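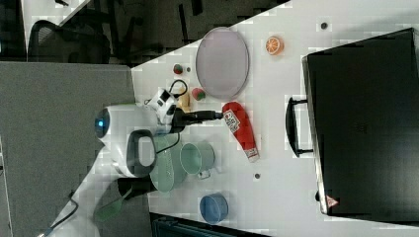
Budget reviewers at Macaraeg asked whether a second arm should be bought before the first one was fully booked, and their position was that it should not. The same reviewers asked that accessories, tabletop goods and staff time be entered as separate lines, so that the price of the arm would no longer stand in for the price of the station. The plan set out in this section follows both requests.

4.2 Cost structure of a tabletop station

We divide the cost of a station into fixed and recurring parts. The fixed part covers the arm, the gripper, the mounting hardware, the table and the cabling. The recurring part covers replacement fingers, service visits, operator hours and the objects to be handled. In earlier budgets the last item was charged to general supplies and could not be traced. It is now kept in its own account, which at the close of the planning period listed 131 items, most of them toy foods and kitchenware of low unit price.

Two suppliers were invited to quote. Stullever offered the arm and gripper as a single package with service included for 2 years. Fleltance quoted the parts separately and left service to a later contract. The Fleltance offer was lower at purchase, but the difference was lost once service was added for the same period. Delivery terms were similar, and both firms asked for a deposit with the order.

Use of the existing station was taken from the booking log, which recorded 811 hours up to the end of May. Of the hours open for booking, 40 percent went unused, mostly in the early morning. We therefore place the second arm in the following budget year and direct the present funds to spare grippers and a wider stock of household objects, including small appliances. Appliances take up a large share of the table and limit how many other items can be set out with them, and this should be considered when the table itself is chosen.

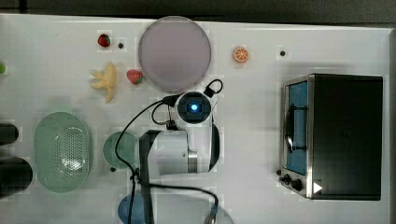 Figure 4. Station tabletop from overhead, with the arm, toy foods, dishes and a toaster oven.

The estimates were entered in the Jorkent planning sheet and will be revised when new quotations are received. Floor space and electrical work are treated in Section 4.3.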